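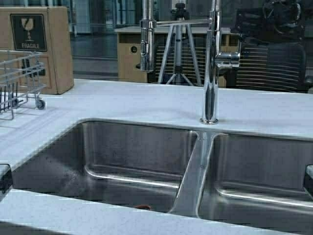
Double sink and pull-down faucet, kitchen bench.

June, 9:40 am
Posted by the bench kitchen notebook

Sink day! I've been putting this one off since we shifted the Lumora samples in, but the left basin was getting that spotty look and I wanted a proper go at it before the Karras order turns up. Plan is a soft cloth, a bit of the Herkent cream cleaner (the 145 mL tube, not the big one) and a good long rinse. Go with the grain on the steel, please – I've seen what happens otherwise.

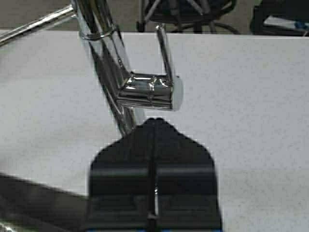 The lever's the bit I care about most. Our tally sheet says 2,000 lifts so far and I still like the feel of it, nice and light. Chrome shows every fingerprint, mind you, so keep a dry cloth handy and do the collar while you're at it.
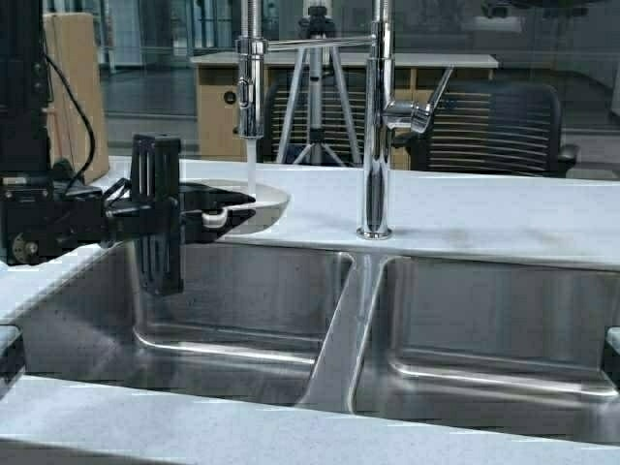
Flow next. I want a thin stream for rinsing, none of that full-bore stuff that goes all over the bench (my sleeves remember). Pokby's sheet has 61 as the setting for the rinse test and I'm sticking with that until someone talks me out of it. 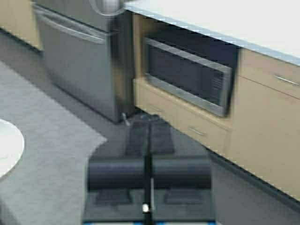
Still to do: wipe down the stainless fronts, microwave trim included, then mop under the bench edge. Grey floor hides a lot! Will write up the cream cleaner after lunch.

Comments

benchside: Can you try vinegar on the spots too? Keen to compare.

tapfan61: Same cleaner here, love it – smells a bit strong though.

mopandbucket: Which cloth are you using?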